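Quilting & Sewing Help
2 min read

Random-looking black and white blocks - how do you plan them so they don't turn into stripes?

Sanaa Ramadan
May 2022

Hi everybody! I've made exactly one quilt in my life (pinwheels, baby size, slightly crooked, very loved) and I've now fallen hard for bold black and white. I want each block to have a thick black border with little black and white squares inside it, placed so they look scattered. No rows, no checkerboard, no flowers by accident. Solids only, and a loud green for the backing, because I can't help myself.

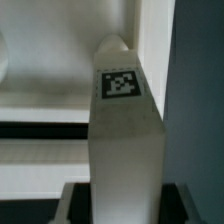 Thick black border, white blocks in an irregular pattern

The plan so far is 12 blocks, each finishing at 12 inches, so it comes out as a lap quilt. Inside the border every block is a grid of 2-inch squares. I've already cut 204 white squares, which took me two evenings and one whole podcast series, so please don't tell me to change the size!

My trouble is that when I lay the squares out on the floor "at random" my hands keep making diagonals. I've swapped and swapped and the same staircase shows up every time. Do people use a system? And is there anything I need to do about the black before I sew it next to all that white? It's a plain cotton solid from Kushnir, very dark, lovely feel.

14 comments

Dorothy Treloar

Oh, I love this kind of quilt! I've made three and would happily start a fourth tonight.

Your hands will make diagonals. Mine do too. What fixed it for me was taking the choice away and then giving a little of it back. Put the squares for one block in a paper bag, black and white together, and pull them out one at a time without looking. Fill the grid left to right, top to bottom, and don't move anything until the whole grid is full. Then stand up, walk to the other side of the room and squint. You're allowed two swaps per block. If it still looks like a staircase after two swaps, tip the lot back in the bag and go again.

Real randomness makes clumps, by the way. You'll get a big patch of white in one corner and your first thought will be that it's a mistake. Leave it! The clumps are what make it look scattered. A grid where every white square is politely spaced out will read as a pattern from across the room.

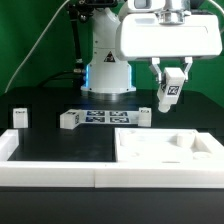
Once a block is settled, stack each row from left to right with the left square on top, and pin a scrap of paper to the stack with the row on it. I skipped the paper on my second quilt and sewed one whole block back to front. It still looked fine, I'll admit, but I'd spent ages on the arrangement.

For the seams, press everything toward the black. It feels fussy with so many small squares, and you won't get the neat alternating nest you'd have with a checkerboard, but dark seam allowances show through white cotton and once you've seen the shadow you can't stop seeing it. Where two whites meet, press whichever way lies flatter.

Put your border strips on last and measure through the middle of the block before you cut them. All those little seams eat fabric. If your centers come out a hair small, trim every one to match the smallest and nobody who gets to nap under it will ever know. And the green backing is going to be glorious. Please come back with an update!

Barry Hollis

prewash the black. always. twice if its really dark. my wife used a Kushnir black on a table runner and the white next to it went gray first time it got washed. color catcher sheets help but dont count on them

Dalva Macedo

Seconding the paper bag, it's great fun to do with kids.

One thing to add on batting: go for a white one. I put a natural cotton batting under white solids once and got a cream-colored quilt with little brown flecks peeking through. The bleached Pultum is what I use now and the white stays properly white. For testing dye, soak a scrap of the black in a bowl of hot water with a drop of dish soap for 15 minutes, then lay it wet on a piece of your white and let it dry there. If the white's still clean in the morning you can sew with a light heart.

Also, straight-line quilting looks fantastic on these - black thread through the borders, white through the middles. I did mine on the diagonal in October and I still unfold it just to look at it :)

Sanaa Ramadan

You are all wonderful. First block is out of the bag and it has a giant white clump in the corner and I ADORE it. The black is in its second wash now.

Share this thread (6)
Contact us | Copyright Redeck Community Help | Back to top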